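The long life of the toy kitchen

Hưng Triệu keeps a stockroom in Zornham with a low ceiling and one radiator. He has been mending and reselling children's play kitchens there for 13 years, and in October, when people start to think about presents, he opens at seven in the morning and shuts when the last van has gone.

He did not set out to do it. He fitted full-size kitchens until his knees gave up, then took in a small one for a neighbour whose child had pulled the door off.

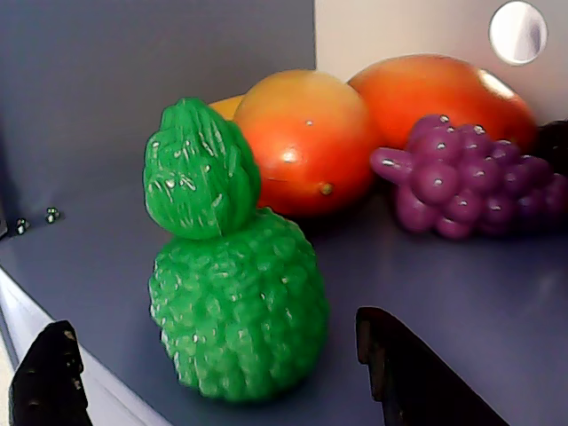
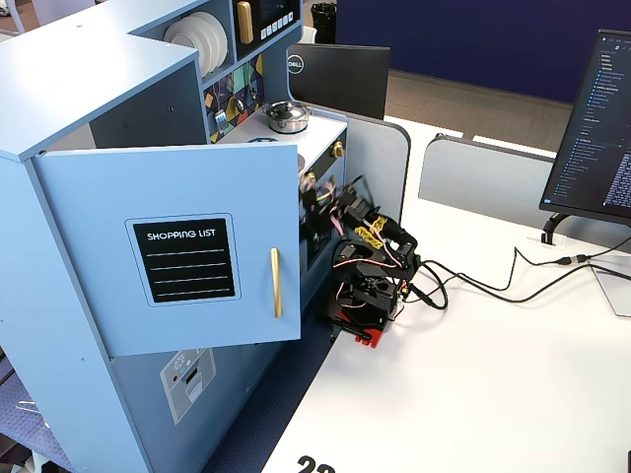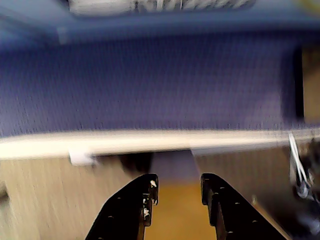
"It's the same job," he says. "Hinges, handles, a worktop that isn't level. You just do it sitting down."

The play kitchen is an old idea. Families had miniature stoves and copper pans in the nineteenth century, and some of them could be lit. Dolls' kitchens before that were made largely to be looked at, and a child might be allowed near one at Christmas and not again until the next. The kitchen a child can stand at, with a sink at waist height and somewhere to hang a spoon, came into ordinary homes much later, once there were cheap boards and plastic to build it from.

What has changed most since then is taste. For years the usual toy kitchen was moulded in strong colours and looked like nothing in the house. Now parents want one that matches. Triệu is asked for pale greys and blues and for gold handles, and he has a tin of each paint on the shelf. He once repainted the same unit three times for three families, and the third asked for the colour it had been in the first place.

"The children have never complained about a colour to me," he says. "They complain if the oven won't shut."

His best year brought in 1170 kitchens, most of them handed over for nothing by people who wanted the space back. A good many could not be saved. Board that has been left in a garage swells at the bottom and will not hold a screw, so he strips the doors and knobs and sends the rest for recycling. He sells a plain repaired unit for £25.

Food is a separate trade. Jericho Manalo makes and sells play food under the name Pludum, from a unit on the other side of Zornham. He grew up in Cabanatuan and began by carving the fruit he remembered, for his own daughter, after he could find only apples, bananas and a slice of pizza in the shops. Mangoes went first. Then calamansi, which customers took for limes, and a bitter gourd that sold badly for two years and now sells well.

He works in lime and beech, finished with oil. A set takes him most of a day. He would like to make more leafy vegetables but they break at the stalk, and he has given up on okra twice.

Manalo thinks the range matters because children cook what they know. At the Aseck playgroup, where he leaves samples to be tested, he has watched a four-year-old make soup from a mango, a brick and a sock and serve it to everyone in turn. Another child spent a whole morning refusing orders because the shop was closed. "She had heard that somewhere," he says. "She had the voice and everything."

Staff at Aseck keep their kitchen going on very little. They say the real saucepans from the charity shop get more use than the toy ones, and that the cupboard is emptied far more often than it is filled. Old cereal packets stuffed with newspaper do well. So does anything with a lid. They put the kitchen at an angle to the wall a while ago so that two children could reach it from the side, and the arguments over the tap mostly stopped.

For anyone buying second-hand, Triệu suggests opening every door before handing over money. Hinges are easy to replace but a torn hinge hole is not. Ask whether it has been kept indoors. Check that it can be fixed to the wall, as a tall unit will tip if a child hangs on it — he adds brackets to all of his. Missing knobs should put no one off. He has a jar of them.

New kitchens of a decent size can cost several times what he charges, and he doesn't think they last any longer. The one he mended for his neighbour is still in use. It has been through two more families and come back to him for a new tap, and he has been told to expect it again in the spring, when the youngest starts school.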